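From: Karlijn Willems
To: Trirnuvport Back & Joints list
Date: 02/06/2023
Subject: Re: Gout, cherries and my brother-in-law

On the cherry question, several of you wrote:

> My brother-in-law swears by tart cherry juice for his gout and
> drinks a pint of it every morning. He says he's come off his
> tablets and feels marvellous. Is there anything in it? Also, is
> the Diritz leaflet right that you can't have lentils? I've
> already given up beer and I'm not a saint.

I have had gout for long enough to have been given every fruit in the shop as a cure. Cherries are at least pleasant. There are a few small studies suggesting that people who eat them get fewer attacks, and none that I'd stop my tablets for. A pint of juice every morning is also a great deal of sugar, so I hope he's told his dentist.

Coming off the tablets is the part I'd worry about. Feeling marvellous between attacks is how gout works. Mine felt marvellous right up to the night in October when I couldn't bear the weight of a bedsheet on my big toe. Please get him to ring the surgery before he throws the packet out. 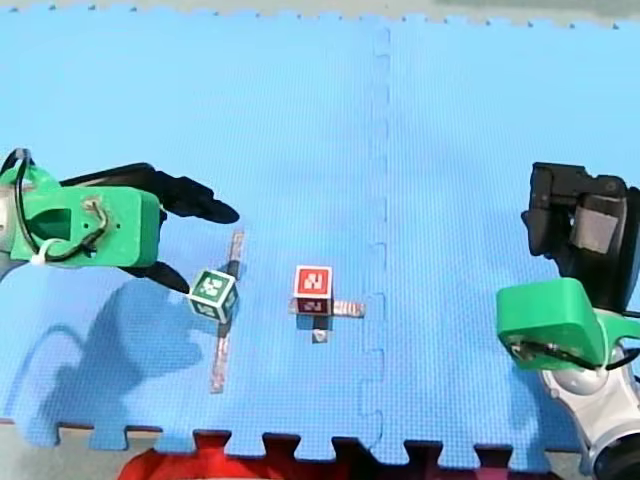 Blue foam matting, tiles slotted together

Lentils: eat them. The old advice lumped them in with liver and anchovies, and it has mostly been dropped. The Diritz leaflet looks to me like a photocopy of a photocopy, and it still tells you to avoid "rich living", which in my case was never a pressing danger.

For what it's worth, my own reading was 500 when I started and 325 at the last blood test. The units are on the form if anyone enjoys that sort of thing. I put it down to the tablets, with a modest contribution from drinking water like a sensible person, and none at all from the copper bracelet my aunt posted me.

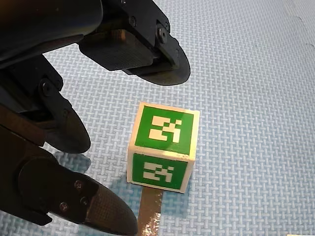

OTHER BUSINESS

Dr Dierckx's talk on feet is going ahead, 2 o'clock, upstairs room, and yes, I have pointed out the stairs. There is a lift round the back by the bins. Ring the bell and be patient with it.

I still have the Nutell ice packs if anybody wants to borrow a pair. They stay cold for ages and smell faintly of fish fingers, for which my freezer is to blame.

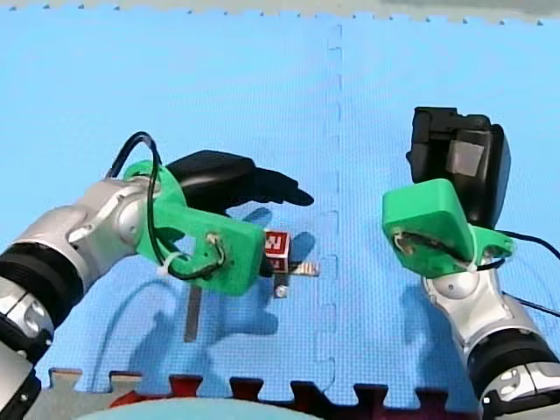

Whoever took the big one, I'd like it back before my next flare, please, and preferably washed.

Bus 88 stops outside for the talk.

Karlijn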